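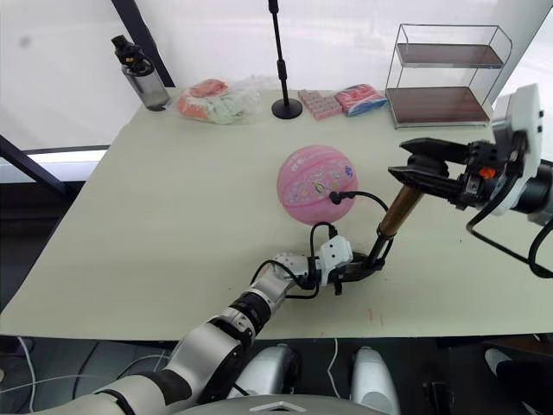 Pump and pink ball on a work table

About Kesotthorpe Sports Supply

Kesotthorpe Sports Supply provides balls, nets and playground equipment to schools and recreation departments. The company was founded by Karthikeyan Nair and operates from 112 Boateng Road, with a staff of eight.

Orders are accepted from public and private schools, town leagues and summer camps. Net repairs are completed within five working days. Customers with standing accounts receive the new price list each March.

The office is closed on public holidays. Written inquiries should be addressed to the Accounts Desk.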